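Stomley cure

The Stomley cure is a folk method for getting rid of hiccups. It calls for the sufferer to drink a glass of water from the far rim while bent forward at the waist, then to name seven bald men without taking a breath. The name comes from the village of Stomley, where the practice is said to have been common by the time the railroad arrived. No record from the village mentions it before the railroad closed.

Origins

The usual account credits a local innkeeper with inventing the cure for a traveler who had been hiccupping since breakfast. The story first appears in a souvenir booklet sold to summer visitors, and every later version seems to copy it, down to the misspelled name of the inn. Similar tricks were known over a much wider area. In Pestville the same routine was done with vinegar, and the bald men were replaced by rivers. Supporters of a Stomley origin treat the Pestville version as a borrowing, but they have not offered a date for either one.

Claims of effectiveness

Most of the evidence for the cure is anecdotal. Ordinary hiccups usually stop by themselves within minutes, so any remedy that takes a few minutes to carry out will look like it works. The long breath-hold may have some effect, as holding the breath raises the level of carbon dioxide in the blood, and this is thought to calm the spasm in some people. That would give the credit to the pause and leave little for the glass, the bending or the bald men.

A mail survey run by the newsletter Nitance is often cited in favor of the cure. It drew 1,414 replies, and a large majority called the method "reliable" or "very reliable." The form was printed next to an article praising the cure, had no space for failures, and did not ask how long the hiccups had lasted before treatment. The newsletter later repeated its figures with the number of replies given as 4,000 and no word on where the extra ones came from.

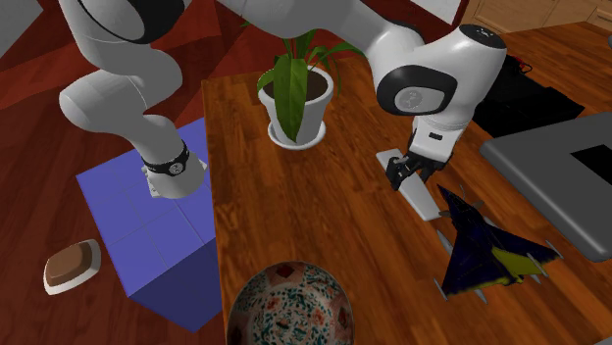
Flora Rankin objected in a letter to Nitance that the survey's critics had missed the point, as her family had used the cure for 63 years and had never once needed a doctor for hiccups. The same can be said of most families that have used nothing at all.

Variants

The Fashola method keeps the glass but drops the list of names, and has the drinker press both ears shut while someone else holds the water. Its followers describe it as older than the Stomley cure. The claim rests on one undated recipe card.

A shorter form, taught to children, uses three small sips and a count to 200. Few children are reported to finish the count, and it is not clear whether this is because the hiccups stop or because the children do.

See also: Breath-holding; Folk remedies; Placebo effect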